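3.2 Labeling of stored household goods

The second part of the survey asked how households mark the boxes, jars and bags they keep for more than one season. Earlier work in the Postero district treated labeling as a matter of literacy alone. Masilela's field notes suggest that the choice of writing tool, the surface of the container and the number of people sharing a storeroom also matter. Forms were sent to 1,704 households in Olisent and Ferov, and 666 were returned complete by February 15, 1999. Forms received after that date were left out of the tables but were read for comments. 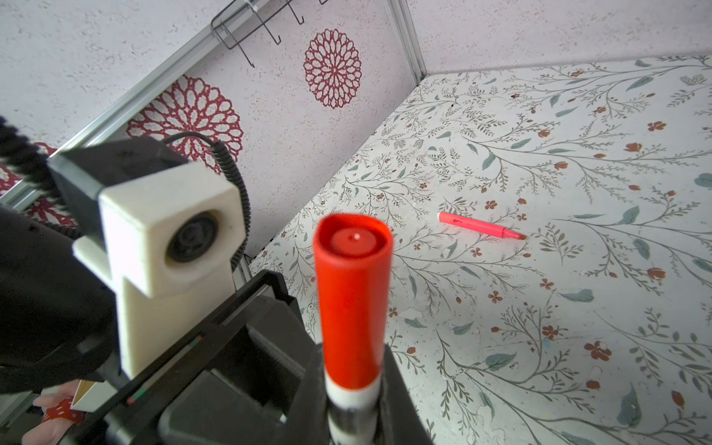

Respondents were asked to report what was written on each container, who had written it, and whether the contents had changed since. A label was counted as current if it named the contents in any language or by any sign known to all adults in the home. Dates were recorded separately. Many households wrote a date but no name, a practice more common in Ferov, where grain and dried beans are bought in bulk and the age of the stock is of greater interest than its kind.

Color was used as a code in a smaller group of homes. Tumelo Masilela, who carried out the interviews in Ferov, noted that such codes were seldom written down and were usually taught to children by example. When the person who had set up the code moved away, the marks stayed in use but their meaning drifted.

Figure 7. Marker-like objects.
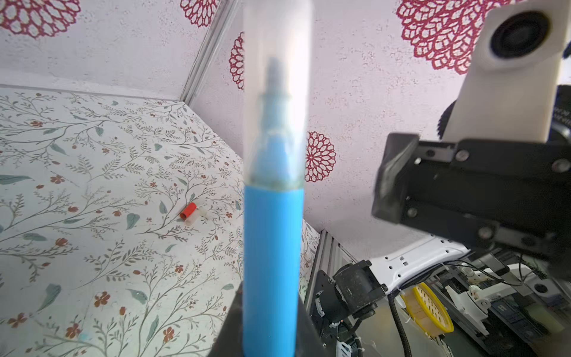

The Joo storage index, which gives each home a score from the share of current labels, was computed for all complete forms. Homes with a single storeroom scored higher than those that kept goods in several places. The difference held when household size was taken into account, although the Olisent sample included few large homes and the result there should be read with care. Rented homes are treated in Section 3.3.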